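Navigation stack 5: what changed in the curb follower

The sidewalk and street robot team moved to version 5 of its navigation stack this month. Most of the changes are in three packages: the edge detector, the local planner and the log replay tool. If you only run the simulator you will see small differences. If you run on real streets you will need to update your config files before you pull, and the new names are listed further down.

The reason for the work goes back to the winter. The old planner treated the side of the road as a single line fitted to the nearest stretch of ground, and it wanted that line to come from painted markings or from a step in height. On the campus loop that was fine. On residential streets we kept getting short stretches where the line jumped sideways by the width of a car, the planner slowed down, and the operator had to take over. The replay logs from the Curkurton test route had 174 of these jumps in them. Meenakshi Rawat went through all of them and sorted them by cause. The largest group came from streets with no lane paint at all. The next came from places where one side had a raised curb and the other side just ran into grass. The rest were a mix of driveway openings, broken concrete, shade lines from trees and glare.

That sorting decided the order of the work. Lane paint is no longer required anywhere in the stack. The edge detector now keeps a left edge and a right edge as separate tracks, each with its own confidence and its own type. The types are raised, flush and unknown. A flush edge is found by the change in surface from pavement to grass or dirt, and it gets a wider margin than a raised one. When one track drops out, the planner holds on to the other and keeps its offset from that side.
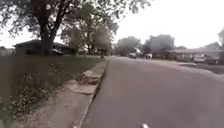
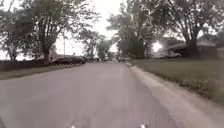 By Yi-an Oh, Navigation Software
May 29, 2025

Both views are from the same residential street, and they cover most of what the old detector had trouble with. There is no lane paint to work from in either one, at least near the robot. In the first, the raised curb is on the left and there are broken slabs next to it on the lawn side. In the second, the pale curb is on the right, and on the left the pavement goes into the grass with no raised curb to be seen. The parts of the robot that show along the bottom are covered by the self mask, which I will come to below.

The slabs are a good test for the detector. Tilted pieces of concrete have plenty of short, sharp edges, and the old code took any strong edge within range as a candidate for the line. Version 5 groups edge points by direction first and throws out groups that do not run on for a set distance. A curb that stays straight as it goes away from the robot passes easily. A jagged group beside it does not, and it gets written to the obstacle layer instead, where it belongs if the robot ever has to leave the road.

Glare is handled in a simpler way. Pixels that are blown out are now marked as "no data" before they reach the surface classifier. Previously they were passed through as very bright pavement, so a bright gap in the trees could pull the far end of the drivable area toward it. With the mask in place the classifier leaves a hole and the planner fills it only when there is road on both sides of the hole.

The self mask

The self mask tells perception which parts of the picture are the robot. We used to keep one mask file for the whole fleet. That stopped working when we began to mount sensors at different heights, and twice this spring a robot planned around its own body for a whole session before someone noticed the speed was too low. Each camera now has its own mask, stored with its calibration. The check at startup compares the mask to the live picture and refuses to start autonomy if the two do not match. You will see the message MASK_STALE in the operator panel. Rerun the mask tool, which takes a few minutes, and start again. Please don't copy a mask over from another robot, even one with the same mount.

Planner settings

Three parameters have new names. line_offset is now edge_offset, and it can be set for each side. lane_required has been removed, and the stack will stop with an error if it finds it in your file. hold_time is now track_hold and is counted in camera ticks, so the old values in seconds will be far too small. The default is 60. Necati Polat has written a script that converts an old config to the new form and prints every line it touched. It is in the tools folder under Bendico, next to the map converter.

Parked cars are still dealt with by the obstacle layer and nothing about that has changed. The planner will pass a car parked along the side of the street if there is room, and will stop and ask if there isn't. Vehicles far down the road are ignored until the tracker has held them long enough to say whether they are moving. Some operators have asked for that time to be shorter. We tried it, and the robot stopped too often for things that turned out to be mailboxes, so it stays as it was.

Replay tool

The replay tool, Fladodus, can now run two versions of the stack on the same log and show the planned paths side by side. It also keeps a table of takeovers, with a link to the moment in the log where each one started. Our regression set is 946 clips, and the full set runs overnight on the lab server. You can run a smaller set by tag – "flush edge" and "broken curb" are the two tags most people will want for this release. If you change anything in the edge detector, run both of those before you ask for a review, and paste the table into the request.

One caution about the table. A takeover in the log was made by a person watching the old software, and the new software might have done something else at that point. Replay can show where the two plans differ. It can't show what the robot would have done ten seconds later from a different position. Use it to find clips worth looking at, then test on the street.

Known problems

Wide driveways are the main one. Where a driveway slopes down and joins the street in the same kind of pavement, there is no surface change to find, and the flush edge bends into the opening for a moment before the track recovers. The robot stays on the road, but the path has a visible wiggle. Şengül Kırmızıgül is working on a fix that carries the edge across the opening using its direction on either side.

Leaves are the second. A thick strip of leaves against a curb can hide the step, and the detector may change the type from raised to flush and back several times along one block. This is harmless apart from the margin getting wider and narrower. It will matter more in the fall.

The third is a logging bug on the Canpolat computers, where the edge type is written one tick late. Zerrin Kırmızıgül has a patch in review. Until it is merged, shift the edge type column back by one row before you compare it with anything else.

Version 4 will get fixes through the end of June. Send bug reports to the navigation queue with the log name and the tick number, and put "v5" in the title.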